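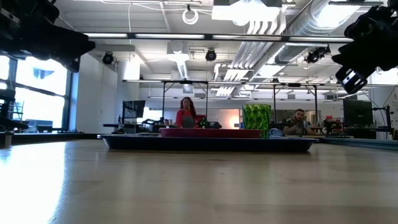

Part 2: Laying a Tray

Okay, so your table is up, the legs are snug and you've wiped off the packing dust. Now for the fun bit! I wrote this part of the guide after setting up more Fastholm tables than I care to remember, and the tray is where I always slow down a little, so make yourself a coffee first (and put it somewhere else, please).

I use a wide, shallow tray in dark blue, with a lip at each end that you can get your fingers under. A red plate and a green tumbler go on it. You may have other colors from the Letier range, and the steps are the same whichever you got.

1. Check the tabletop. Run your palm across it and feel for grit. I skipped this once with a Gallardo tray and dragged a crumb the whole length of the wood, and yes, I can still find the scratch.

2. Set the tray down in the middle of the table, long side toward you. Lower it straight down and don't slide it. If you need to shift it, lift it by the two end lips and set it down again.

3. Put the plate on first. It's the biggest thing going on the tray, and I like it flat on the base with no part of the rim riding up the sloped side. Give it a gentle push with one finger. If it rocks, move it in a bit and try again.

4. Add the tumbler to the right of the plate, close by but not touching. The rippled ones are nice to grip, even with wet hands. If you're left-handed, just swap sides (my sister does, and then I reach for the wrong spot every time I visit).

5. Add anything with a handle last, and turn the handle inward so it doesn't stick out past the edge and catch a sleeve.

6. Now do a practice lift. Both hands, one at each end, straight up a few inches, then back down. Do this with everything empty! If the tumbler wobbles, bring it closer to the center.

Note: A glossy top throws back a lot of light near a bright window or lamp, and crumbs and drips get hard to see in the glare. I bend down and look across the surface from the side before I call it clean.

Caution: The weight limit for the tray is 900 grams, dishes included. Please don't guess. I weigh mine on a little Grodeo kitchen scale, and a full 200 ml drink adds more than you'd think.

Caution: No hot pans on the tray or on the table, ever. Use a trivet on the counter.

Cleaning: Warm water, a drop of dish soap, a soft cloth. Dry the underside of the tray too (I forget this constantly) or you'll get a ring on the wood. I give the table a coat of paste wax every May and it still looks good.

If your tray won't sit flat after step 2, go back to Part 1 and level the legs again.

Last updated 30 June 2018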